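Teaching Your First Craft Workshop - Session 2 handout
Limunance Arts Room, instructor training
Notes by Morenike Nwosu

Left over from last time: everyone still owes me a one-paragraph class idea. Title, age group, what they take home. Hand it in before April please.

1. Pick a project that fits the time

Most new teachers plan too much. A two hour class is really 90 minutes of making once you take out hellos, aprons and cleanup. Kids' classes, less.

Make the project yourself first, start to finish, with a timer. Then double it. If it still fits, good. If not, pre-cut something or drop a step.

Good first projects: block print cards, pinch pots (air dry clay), paper weaving, simple bookbinding. Hard first projects: anything with a hot glue gun and 6 year olds. Anything that has to dry between steps.
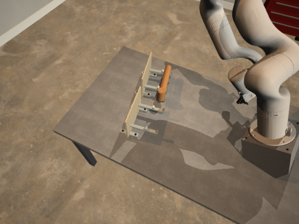

2. Supplies and the fee

Two lines on your budget: class fee and materials fee. Keep them seperate on the flyer. People don't mind paying for materials if they see what it is.

- Price per student, then add one extra kit. Always one extra.
- Shared tools (brayers, scissors, bone folders) don't go in the materials fee
- Buy paper by the pack. Didura sells the heavy printing paper we used in session 1, the Claveck pads are thinner but fine for practice
- Save receipts. Envelope, name on front

Example from my card class: materials came to $5 a head, I charged 6. The extra dollar covers ink, which goes fast.

3. Writing the listing

Short. Say what they'll make in the first sentence. Then ages, what to bring, what's included. If a parent has to stay, say so, and say it in the listing, not at the door.

Bad: "Explore your creative side in a relaxed setting."
Better: "Make a set of block printed cards with envelopes. Ages 8 and up. Wear old clothes."

Mixed ages: parent and child classes sell well but need a job for each of them. Otherwise parent does it all or parent looks at phone. In my card class the child draws, the parent carves, both print.

4. Room setup

Get there early. Tables in a U if you're demonstrating, clusters if they are sharing supplies. Wet stuff near the sink. Finished sample where people can pick it up and turn it over, they will want to see the back.

Cover tables before anyone sits. Put out only what's needed for step one, bring the rest as you go. If the ink is out, someone will open the ink.

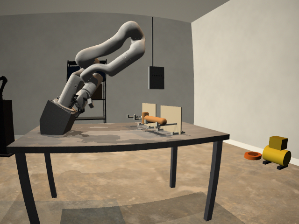
Seniors' groups: check chairs, check light, print your handout large. Ask ahead about grip, there are fatter handled carving tools and Eirlys Gwynne has a box of them you can borrow. Sign them out.

5. Demonstrating

Show it once all the way through, fast. Then again slowly, with them doing it along side you. Talk while your hands move. Left handed students sit across from you so they see it mirrored.

Don't fix their work for them. Ask first. Scrap piece next to you, show it on that.

6. Weekly class or one time?

Start one time. If it fills, run it again, then think about a weekly. Weekly needs a plan for people who miss one. The Alaoui scheme (copy in the back of your packet) has each week stand alone but build a little, worth reading before next session.

For next time: bring your sample, your timer notes, and a materials list with prices. Real prices, from the store. We'll do practice demos in pairs, keep yours short

Limunance Arts Room, Room 996 | Contact us | Back to top
2 comments | 5 shares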